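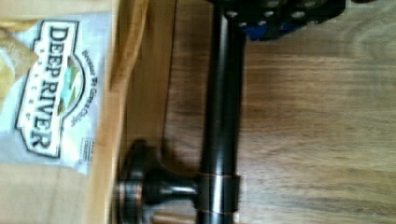 1. 과제 개요

본 보고서는 손목 카메라 영상만으로 가늘고 긴 금속 물체를 파지하고 상자에 옮기는 소프트웨어의 설계와 시험 결과를 정리한 것이다. 프로젝트 이름은 Cito이며, 인식, 계획, 제어의 세 모듈로 나누어 구현하였다. 대상 물체는 브래킷이 달린 짙은 청동색 봉과 과자 봉지처럼 형태가 일정하지 않은 포장 제품이다. 두 물체를 같은 작업 공간에 두고 봉만 골라 잡는 것을 기본 과제로 정했다.

2. 인식 모듈

초기에는 색상 임계값으로 봉을 분리하려 했으나 결과가 좋지 않았다. 봉의 표면에 광택이 있어 왼쪽 가장자리를 따라 밝은 반사가 생기고, 빛을 받는 부분은 구릿빛으로 바뀐다. 바닥의 갈색 나뭇결도 붉은 기가 조금 있어 색상만으로는 경계가 자주 끊어졌다. 봉 아래쪽의 구리색 띠에서는 마스크가 둘로 나뉘는 오류가 반복되었다.

이를 해결하기 위해 분할 신경망을 학습시켰다. 직접 라벨링한 영상은 2,780장이고 이 중 1,736장에 봉이 포함되어 있다. 마스크를 얻은 뒤에는 주성분 분석으로 봉의 축 방향을 구하고, 끊어진 마스크는 축이 거의 일치할 때 하나로 합친다. 브래킷의 원형 플랜지는 별도 클래스로 두었다. 플랜지를 봉과 같은 클래스로 두면 축 추정이 플랜지 쪽으로 기울었다.

그림자는 끝까지 문제가 되었다. 브래킷과 밝은색 나무 벽 사이가 어두워지면 플랜지의 테두리가 실제보다 넓게 잡힌다. 학습할 때 밝기를 무작위로 바꾸는 방법을 추가했으나 완전히 없애지는 못했다.

3. 계획 모듈

파지점은 봉의 한쪽 끝에서 안쪽으로 50mm 이내에서 찾는다. 후보마다 그리퍼와 브래킷, 상자 벽 사이의 간격을 계산하고 간격이 가장 큰 후보를 선택한다. 경로는 RRT-Connect로 생성한 뒤 직선 보간으로 다듬었다. 봉을 잡은 다음에는 봉과 브래킷 전체를 충돌 모델에 붙여서 다시 계획한다. 이 단계를 빼고 시험했을 때 플랜지가 상자 벽에 걸리는 경우가 있었다.

4. 제어 모듈

접근 구간은 위치 제어, 접촉 구간은 속도를 제한한 임피던스 제어를 사용했다. 손목 카메라의 영상 처리에 시간이 걸리므로 영상의 시각과 관절 값의 시각을 맞추는 버퍼를 두었다. 처음에는 이 버퍼가 없어 로봇이 움직이는 동안 추정한 축 방향이 최대 14도까지 어긋났다. 버퍼를 넣은 뒤에는 정지 상태의 추정값과 큰 차이가 없었다.

그리퍼가 영상 위쪽을 크게 가리는 점도 고려해야 했다. 그리퍼 판의 둥근 구멍이 물체로 검출되는 일이 있어 해당 영역에 고정 마스크를 씌웠다. 다만 고정 마스크 때문에 잡고 있는 봉의 윗부분이 같이 지워지므로, 파지 후에는 보이는 아랫부분만으로 축을 계산한다.

5. 남은 문제

봉이 그리퍼 안에서 돌아가면 브래킷의 방향이 바뀌는데 현재 코드는 파지 직후의 방향을 그대로 사용한다. 플랜지가 영상 아래쪽에서 잘리는 자세에서는 중심을 구할 수 없는 것도 원인이다. 5월까지 플랜지 테두리의 일부만으로 타원을 맞추는 기능을 추가하고, 놓기 직전에 방향을 한 번 더 확인하도록 상태 기계를 수정할 계획이다. 포장 제품을 잡는 과제는 그 후에 진행한다.

작성일: 2021년 3월 7일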